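**Thursday, equipment planning**

Went through the spares list with Yasir before lunch. Budget line for the bimanual cell closes at the end of January, so anything not on the request by then waits for the next round.

Quotes in hand:

- Jitavel, replacement elbow actuator: 9 weeks lead time, price unchanged
- Erkeo, gripper finger sets: $95 per set, minimum order 10
- Luo, cable assemblies: $304 per arm, made to length
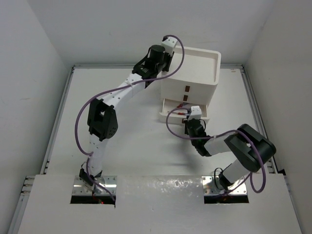 Cables are the item I would move to the top. Geetha wants a second actuator on the shelf first, and with that lead time I see her point, but a shelf actuator ties up most of the line. The present run goes from gripper to base plate with a free loop near the wrist, and on the left arm the loop swings out wide with a cable tie on the upper link. Drawer tasks put the right gripper down at the lowest drawer, so the length has to be specified for that reach. Luo needs the figure measured along the links with the elbow bent. Ask whether they supply clips.

Finger sets: the minimum is more than we use in a year. Nkechi may split the order with the Wakau cell.

Not requesting a new front panel. Scuffs in the center are cosmetic.

To do: measure both arms, send lengths to Luo, get Anum to check the actuator part number against the base plate drawing revision.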